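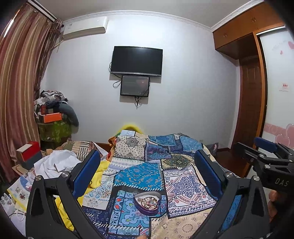 ## On whether a machine can be trusted with the tidying

Apr 14, 2023

The question put to this blog most often is whether a machine can yet take over the ordinary work of a bedroom. The author has followed the subject since last August and offers the following observations in a private capacity.

Consider a bed with seven patterned mats laid across it and an open heart-shaped tin of gold-toned jewellery resting on one of them. A person asked to clear that bed would see the order of work at once. The tin must be moved before the mat under it, and moved level, with its lid off or the lid found first. Chains that lie in a tangle should be left in the tangle until somebody has the patience for them.

For a gripper with two fingers, each of those decisions is a separate problem. The tin is the easiest part, having firm sides and a fixed shape, although a heart is an awkward thing to close two flat pads upon. The mats are harder. Where they overlap, a finger has to find one edge and leave its neighbour alone, and a fringe gives very little to hold. The pattern is no help either – blue upon blue is difficult enough for a tired person to sort.

### Results so far

The Pamville household trials, which the author has been permitted to follow, record 1,481 attempts at lifting a single cloth item from a pile. Of these, 1,134 ended with one item, and one only, in the jaws. The figure is respectable. It should be read together with the next one: of the items lifted, 559 were then folded to a standard the household accepted.

Dalolness, which works on small objects, has taken a different course and has left cloth aside for the present. Its machine places lidded tins and boxes on a shelf with few failures. Open containers remain outside the published tests, and loose chains have not been attempted.

Aoki has concentrated on shop-floor packing, where every carton is of a known size. Its machines keep a steady pace for a full shift. A bedroom in which a striped quilt is rumpled on one side of the bed and clothes are heaped on a side table offers no such regularity, and the author would be cautious about carrying results from one setting to the other.

### Present position

In the author's view, a household should expect help with single, firm objects before it expects help with a whole bed. Folding will follow, probably with towels and mats of one size. Jewellery should be put away by hand.

The Funbridge demonstration set a time limit of 12 minutes for a bed with four cloths on it, and the machine completed three. Readers who attended are invited to write in, particularly if they were able to see how the fourth cloth was dropped – the view from the back row was poor.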